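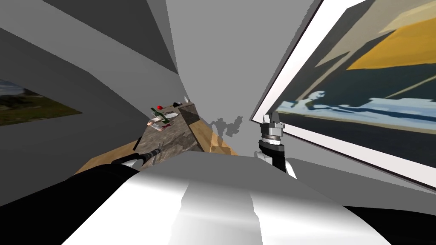
How long should rye bread dough rest before baking? In my kitchen it rests 18 hours, from the afternoon until the next morning.

I learned this from my neighbor Ward Postma, who bakes every Sunday. In August I made it shorter, and the bread was heavy and a little sour in a bad way. My flour comes from the mill in Grustanwood. I use 315 grams for a small loaf, and I mix it with a spoon.

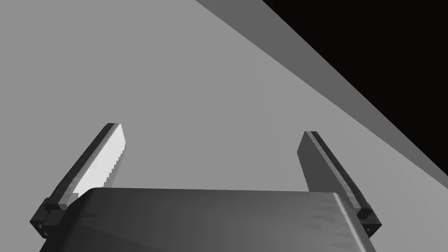
The salt I add late, after the first two hours. Ward does not agree with me on this and puts it in at the start. Next week I will try it his way, with the same flour.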